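Notes on the Irngate Reading Room, Second Season

2020-02-12

The Irngate Reading Room has now completed its second season of evening openings, and it seems appropriate to set down a record of how the arrangement has worked. Readers of this blog will recall that I have been responsible for the evening desk from the beginning, and that my earlier post dealt mainly with the lease and the heating. The present one concerns the books and the people who borrow them.

The collection stands at 2,250 volumes. Of these, 1,005 came from the Sampaio bequest, which arrived in September in tea chests and shoe boxes and one very handsome trunk with no key. The remainder was already on the shelves when the evening openings started, and a fair part of it had not been borrowed in many years. I have not removed any of it. A book on drainage that sat untouched through the whole of the first season went out twice in the second, to two different readers, both of whom returned it promptly.

Members are reminded that they may borrow up to 2 volumes at one time. The limit has been questioned by several regular visitors, chiefly those who live out past Clirnetura and who would like to take a larger number before the roads become difficult. Their request is reasonable and I am sympathetic to it. For the present the limit remains in place, as the card system was set up with it in mind and the cards have only so many lines.

The cataloging of the Sampaio books is being carried out by subject first and by author second. This was decided after a long exchange of letters with Eyvindur Hallgrímsson, who looked after a parish library for most of his working life and who holds strong views on the matter. His advice was that a small library should be arranged for the person who does not yet know what he wants. I was at first unwilling to give up the author order, having learned it as a girl and kept my own shelves that way ever since, but a trial of the new order on the travel section has persuaded me. Visitors now stand in front of that section for a good deal longer than they did.

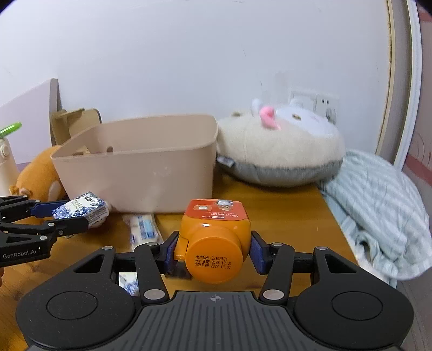

Some difficulties remain. Biography has been placed under the subject's field where the field is plain, so that engineers are found with engineering and painters with painting. Statesmen who also wrote novels have been a continuing trouble. At present they are shelved with history, and a slip of card is left among the novels to direct the reader across the room. The slips tend to be used as bookmarks and carried home. Anyone who finds one in a borrowed book is kindly asked to hand it in at the desk.

Repairs have been modest. Loose hinges and torn pages are dealt with on site, using paste and thin paper, and a book under repair is kept back from lending until it has been pressed overnight. Larger work is held over. There are several volumes in the bequest with detached boards, including a fine old atlas, and I do not intend to attempt these myself. I was taught simple mending by an aunt, who was very firm on the point that a poor repair does more harm than the original damage, and I have seen nothing since to make me disagree with her. Adhesive tape is not used in the Reading Room for any purpose. Members who have mended a book at home with tape, however kindly meant, are asked to say so on its return.

The reading group has met throughout the winter. Its members chose to spend the season on a single long book, the family chronicle Fulisis, which is read aloud in turns with a pause for discussion at the close of each chapter. Progress has been slow. The second generation occupied us for most of the winter, and there was a serious difference of opinion over whether the elder brother had meant to sell the mill at all. I am of the view that he had not. The group has agreed to continue to the end before choosing anything else, and new members are welcome to join at any point, as a family tree has been drawn up and is kept inside the front cover.

Lighting at the two far tables has been improved by moving the standing lamps forward, and the chairs nearest the window have been re-glued. The trunk from the bequest remains locked. A locksmith has been asked to look at it when he is next in Irngate, and I would prefer that no one try it with a screwdriver in the meantime.

Gifts of books continue to be received at the desk during evening hours. Encyclopedias cannot be accepted, as there are already two full sets and shelf space for only one.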